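How to Clean and Untangle Your Everyday Jewelry at Home

I love this job. It takes one evening, it costs next to nothing, and at the end of it you get back half a dozen things you'd forgotten you owned. A ring that has gone gray and sleepy can look brand new after ten minutes in a bowl of warm water, and I still get a little thrill every single time!

This page covers the pieces most of us wear all week: silver chains, gold rings, costume earrings, and the odd string of pearls. If you have something old and valuable with loose stones, take that one to a jeweler and skip ahead with the rest.

What you'll need

A small bowl (cereal size is perfect)
Mild dish soap, the plain kind
A very soft toothbrush, for babies if you can find one
Two lint-free cloths
A sheet of wax paper or a smooth plate
Two sewing pins, for knots
A little baby oil or mineral oil
Aluminum foil and baking soda, if you have tarnished silver

Step 1: Sort before you wet anything

Tip everything out onto a towel and make piles. I do 4 of them: solid gold and silver, plated and costume pieces, pearls and other soft stones, and things that need fixing. The piles matter a lot, because what's wonderful for a solid silver chain can strip the finish right off a plated one.

Not sure which is which? Look for a stamp near the clasp or inside the band. 925 means sterling silver. 14K or 585 is gold. GP or GF means plated or filled. If there's no stamp at all, treat it as plated and go gently.

Step 2: The basic soap bath

Put a drop or two of dish soap in the bowl and fill it with warm water, never hot. Drop in your solid gold and silver and let it soak for ten minutes. Then go over each piece with the toothbrush, paying attention to the backs of settings. That's where hand lotion builds up, and it's amazing how much of it there can be. My own engagement ring was practically glued together with the stuff.

Please, please close the drain before you start, or better yet, rinse in a second bowl and stay away from the sink altogether. I once spent a whole Wednesday evening with my arm in a pipe looking for a stud earring the size of a lentil.

Pat dry with one cloth, then buff with the other.

Step 3: Tarnished silver

Now the fun one! Line a heatproof dish with foil, shiny side up or down (it makes no difference), and lay your plain silver pieces so they touch it. Sprinkle over a tablespoon of baking soda and pour on a cup of very hot water. It will fizz a bit and it may smell of eggs, and both are completely normal. Leave it for a few minutes, then lift the pieces out with a wooden spoon, rinse and dry.

Don't use this on anything with pearls, opals, turquoise, or glued-in stones. Skip it as well for silver that was darkened on purpose, since the bath will take away the shadows that make the pattern show up.

Step 4: Plated and costume pieces

No soaking here. Water gets behind the stones, clouds the foil backing and softens the glue. Wring out a cloth in soapy water until it's barely damp and wipe the metal, then wipe again with a plain damp cloth and dry right away. A cotton swab is great for the fiddly parts between rhinestones.

I use a Rolel polishing cloth for this pile and I've been really happy with it, but an old cotton T-shirt washed without fabric softener does very nearly as well.

Step 5: Pearls

Wipe each pearl with a soft damp cloth and lay the strand flat on a towel overnight. Don't hang it up while it's damp, as the silk stretches. Pearls love being worn, by the way, so put them on with a sweatshirt and go get groceries.

Step 6: Knots

Save this for when you have good light and something nice playing in the background. Undo the clasp first. Lay the chain on wax paper, put one small drop of baby oil on the knot and rub it softly between your fingers to loosen it. Then push the two pins into the middle of the knot and ease them apart, a tiny bit at a time. Pulling the ends only makes it tighter.

The worst one I ever met was 6 fine chains in a single lump, bought in a grab bag at the Fodthorpe flea market. It took me two evenings and I'd happily do it again. Wash the oil off afterward with a quick soap bath if the metal allows.

Step 7: Put it away properly

Everything should be bone dry before it goes back. I leave mine out until the next morning to be safe. Fasten every necklace clasp, give each chain its own space, and keep hard stones away from soft ones so they can't scratch. Silver stays bright longer in a small zip bag with the air pressed out, and a strip of anti-tarnish paper helps too.

Keep the whole lot out of the bathroom. Steam is terrible for silver and worse for glue.

How often?

Rings you wear daily like a soap bath every couple of weeks. Chains can go a month or two. Costume pieces just want a wipe before they're put away, which takes seconds once you're in the habit. I also check prongs while I'm at it: hold the ring close to your ear and tap it, and if you hear a rattle, stop wearing it until it's been looked at. 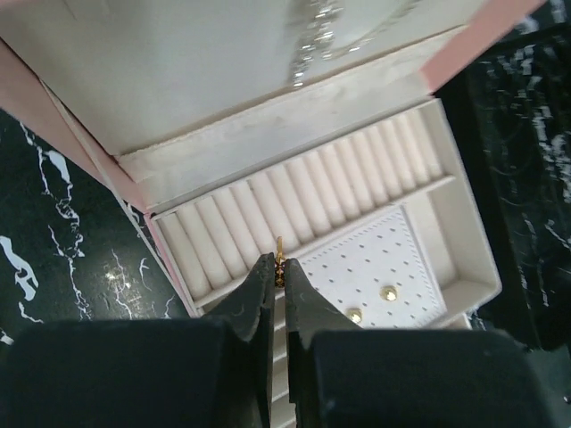
Earring backs are worth a rinse too, especially the butterfly kind. Drop them in a tea strainer so they stay together, swish it through the soapy water, and dry them on a cloth before you pair them up again.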